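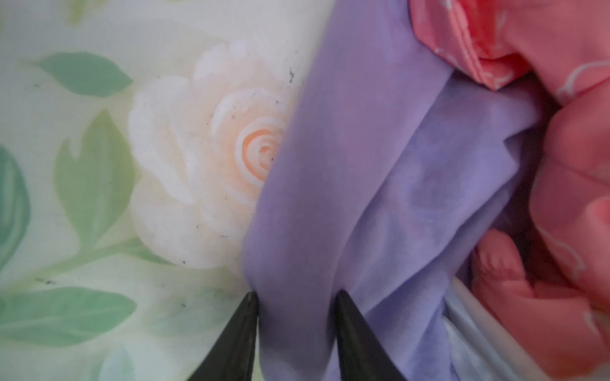 R. Komano

Teaching > Using Images > Old Harbor Prints

How to build a history lesson around one print

Pick a print with plenty of street life in it. I use a view of the Dernport docks from the town archive.

1. Scan it at 720 dpi and crop two details, one of people at work and one of buildings.

2. Give students 13 minutes with the full print and no caption. They write down what they notice — clothing, tools, signs.

3. Hand out the caption and the two details. Ask which notes still hold up.

4. Assign a 200-word paragraph on who might have bought the print and why.

Collect the first notes along with the paragraph. I grade them together.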